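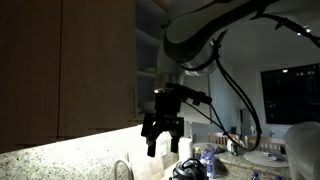

The arm over the kitchen counter at Stotasico's test apartment, after dark. Photo: Liv Eklund

I spent an evening last week in a kitchen with a robot arm, and I'm still thinking about the water bottles.

The kitchen belongs to Stotasico, a small company that's been renting an apartment up on Faltberg so its machine can learn housework where housework gets done. The project is called Fellen. The idea is pretty simple: a person guides the arm through a chore, everything gets recorded, and the recording goes into a big pile of examples that the software learns from. Then they do it again. And again!

Kerstin Torvik runs the evening sessions, and she told me they're up to 72 hours of recordings so far. They want 100 before the end of July. Each session is supposed to have 12 good tries in it (a good try means the person guiding didn't change their mind halfway, which happens a lot, and happened to me twice).

Why at night? Kerstin says the daytime recordings were coming out too much alike, all bright windows, and the software got lost once the sun went down. So now they work with the light on under the cabinets and not much else. It's kind of cozy, until the arm swings over your head.

They did let me have a go. I was told to reach for the paper towels, and I can report that lining up two black fingers with anything is way harder than it looks. Njål Dalen, who had the shift after mine, said my tries would be kept but marked "beginner." Fair enough.

The bottles are the hard part, by the way. Clear plastic catches the light differently every time, so they want lots more of those. Kerstin is looking for eight more people to take evening shifts through July, no experience needed, and there's a sign-up sheet at the Stotasico front desk.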